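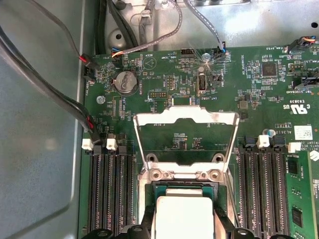

*Load plate up, socket open. The coin cell sits at upper left, by the BEEP mark.*

# What's left in an old tower

Costel Gavrilă keeps a tally on the wall by the door. 1,516 this morning. Towers, that is – opened, stripped, sorted, and either sent back out or sent to scrap. He started it in April, with a marker, and the early numbers have nearly rubbed off.

The shop is called Ghiță, after his grandfather, who fixed radios. It takes office machines from all over Brorside. Law firms, two dentists, a school district that buys in bulk and throws out in bulk. They come in on pallets, still with the asset tags, sometimes with a sticky note with a password on it. He shreds those.

I'd asked to see the whole job start to finish. It's slower than you'd think at the front and much faster at the back.

First the case goes on its side. Always, he says. A tower standing up is a tower falling over. Side panel off, then look. Just look, for a minute, hands in pockets. Dust tells you a lot. So does a missing screw – somebody's been in before you.

Then the cards, the drives, the memory. Memory is easy money and everybody knows it, so half the machines arrive with none. Push the latches outward, the stick lifts, into the tray. He does it without looking, talking about soccer.

The processor is the part he slows down for. The little lever comes out from under its hook, the metal plate swings up on its hinge, and there it is, a small flat square of green with gold on it. No yanking. Straight up, by the edges. On boards where the pins are down in the socket, one slip and a few bend, and then the board is worth whatever the metal in it is worth.

"I have bent them," he says. "Everyone has bent them. You get a needle and a bright lamp and you lose an evening."

He lost 9 boards that way his first year. Keeps one over the sink as a kind of warning.
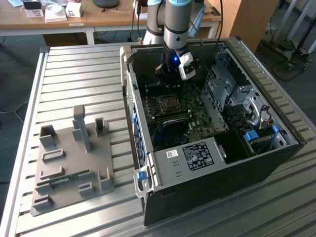 The power supply he leaves until late. It's heavy, it's boxed in, and there's not much in it he wants. He reads the label, tests it on the bench if the rating is any use to him, and never opens one. That's a rule. The big capacitors can hold a charge after the plug is out and he's not intrested in finding out which.

Cases are a whole other conversation. He has opinions. The good ones have colored tabs – blue, green, whatever – and anything with color on it is meant to be touched. Push it, slide it, the front comes away. The bad ones want three kinds of screwdriver and take a piece of your thumb. He once cut himself on a Gonico desktop so badly he refused the next pallet of them, 100 machines, and a guy across town made good money on it. Still sore about that.

What sells? Memory, as I said. Processors, if they're not too old. Whole boards go to people keeping some ancient thing alive, a label printer or a lathe, where the software won't run on anything newer. A Farkitz board with the right slots got him $164 last spring. He'd had it on a shelf for years holding up another shelf.

The coin battery gets checked every time. If the clock forgets the date, swap it, costs next to nothing. People throw out a whole computer over that battery. He shakes his head at this for quite a while.

And the beeper! He loves the beeper. One short beep, on a lot of older machines, and you're fine. A long string of them and you get the manual out. Newer stuff just blinks at you, or does nothing, and he thinks that's a step down. I tend to agree, though I'd never thought about it untill he brought it up.

By four the pallet is half gone. Screws in a jam jar, cables over a nail, boards in those silvery bags, standing up like records. He wipes down the bench and reaches for the marker.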